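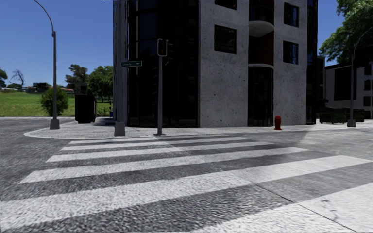
Kultside posts first numbers from controller comparison

06/09/2026

Kultside put out the first results last night from its side-by-side trial of two navigation controllers for small sidewalk robots. Short version: the Pichler controller finished more routes, the Cluninel one finished them faster. No winner declared. More runs coming.

The trial is all in simulation so far. One virtual neighborhood, streets and sidewalks and crossings, same robot body, same camera settings, same start and goal points for both controllers. 2314 routes in the full set. Each controller got one try per route, no retries. A run counted as done if the robot got within arm's reach of the goal without hitting anything or leaving the walkable area.

Pichler completed 1812. Cluninel completed 1354. Big gap, and bigger than the team expected going in, according to the notes posted with the results. Earlier small tests had the two nearly even, but those were mostly short straight routes with no street crossing in them.

Speed went the other way. On routes that both controllers finished, Cluninel was quicker on most of them, particularly the long blocks. It holds its pace where Pichler slows down to check again. The notes call Pichler "fussy" on open pavement and say it sometimes stops for no reason the team could find in the logs. That is on the list to look at before the next round.

Neither controller gets a street map. Both work from the camera picture and a rough heading to the goal, thats it. So what is on the ground matters a lot.

Ground markings were the main trouble spot for Cluninel. A good share of its failed runs ended with the robot parked on the sidewalk and not moving, sure that something was in the way. The simulated pavement is not clean: a thick black joint cuts diagonally across the slabs, thinner seams meet it, and there is an orange-tan stain off to one side. Cluninel read dark lines like that as edges on some approaches and drove right over them on others. Depended on the angle, mostly. Pichler crossed them with a short slowdown and kept going.

Crossings were closer. Both controllers handled the painted stripes fine once they were on them. Getting onto the road was the problem, and getting back up onto the far corner. Cluninel tended to cut the corner too tight and clip the curb. Pichler lined up better but took so long about it that several runs timed out. The team says the time limit may have been set too low and will try a longer one, for both.

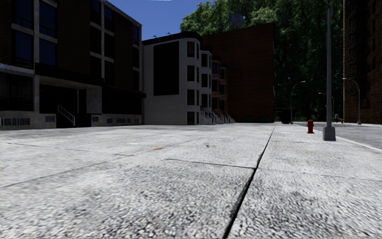 Obstacle handling is the part Kultside wants to dig into next. Cars and walkers were left out of this round on purpose, so that the controllers would be judged on fixed things only. The street furniture gave them enough to do. In one stretch a dark red hydrant stands next to the chunky base of a tall gray pole, with the curb just beyond, and a robot passing on that side has to decide early which way to go. Pichler swung wide toward the buildings. Cluninel went for the shorter line and lost runs there, though it also posted some of its best times on the same stretch when it got through.

There were 139 routes that neither controller could finish. Kultside has pulled those out into a seperate set and plans to publish them with start and goal points, so other groups can try. A few look like bad goals, placed too near a wall for the robot to reach at all. Those will be marked and taken out of the totals, which means the numbers above could shift a little. Not by enough to change the order, the notes say.

Lighting was not varied. Clear sky in all the runs. That will draw complaints and the team seems to know it — an overcast version and a low-sun version are both in the works, and the notes admit that deep shade along the buildings may be helping one controller more than the other. Which one, they don't say.

Camera height was also fixed, low to the ground. A second mount position was tried on a handful of routes but left out of the results, not enough runs to say anything. It goes into the full comparison next time.

Round two is planned for October. It adds moving traffic, a second robot body, and a third controller from Gusia, which signed on too late for this round. Gusia has said its entry will use the same single camera as the others. Settings for all three get locked before the runs start, same as this time.

No real hardware yet. Kultside says sidewalk tests with a real robot come after round two, with whichever controllers finish enough routes to make it worth hauling one outside. What counts as enough has not been decided.

Run logs and the route list are up on the project page now. Video of the failed runs to follow, once somebody has trimmed it.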